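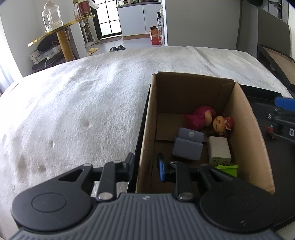 Bredley Residence Services – Household Equipment Reviews

The Pemik shallow tray was assessed as an alternative to the open cardboard box for keeping small toy figures at the bedside. Ching-wen Tseng used both on a bed made up with a fluffy white blanket, for 11 evenings in June.

The box costs nothing and its high walls contain the figures well. Smaller pieces settle at the bottom, however, and a child must reach over the edge to find them.

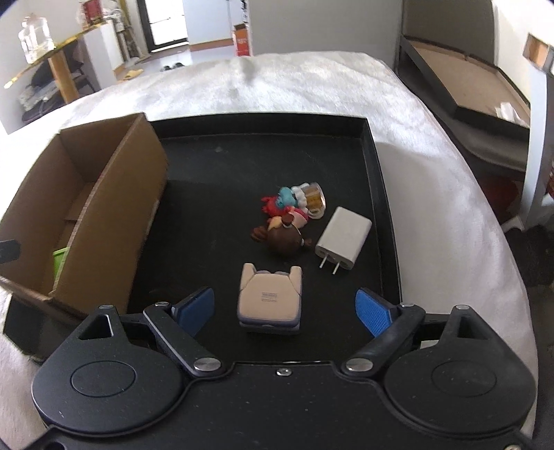

The tray is black and rectangular, and light-colored pieces such as a beige toy seat are easy to find on it. Its low sides are a drawback when the bed is bumped; two figures were lost under the frame in the first week. Dust also shows readily and should be wiped off with a damp cloth.

The tray is recommended for play, and the box for storage overnight. Requests may be sent to Cleiton Tavares.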